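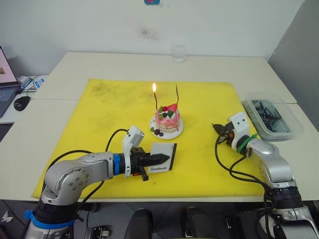
4. Cake Task: Setup and Run

4.1 Place the yellow mat on the white table. Set the plate and cake near the center, within reach of both arms.

4.2 Lay the candles on the mat to the right of the plate.

4.3 Move both arms to the start pose. Open the left gripper fully.

NOTE: Route cables above the wrist. A cable that catches on an elbow will stop the run and cost the team 10 points.

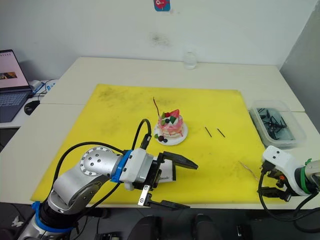

4.4 Load the club program on the laptop. Keep the speed at the value Gisela Ackermann set for practice.

4.5 Run the pick and place steps once with no flame. Repeat until the candles stand without help.

CAUTION: Lighting is done only with a club adviser in the room. Tie back hair and keep paper off the mat.

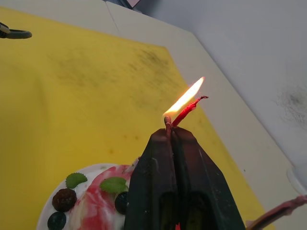 Page 316

4.6 Bring the flame to the wick from the side. Do not hold it under the candle. Wax softens fast and the candle will bend.

4.7 If wax gets on the fingertips, press the stop button, let them cool, and wipe them with a dry cloth.

4.8 Write the result in the log before resetting.

Gedport Student Robotics Club | Questions: Detlef Gerlach, Room 400 | Back to top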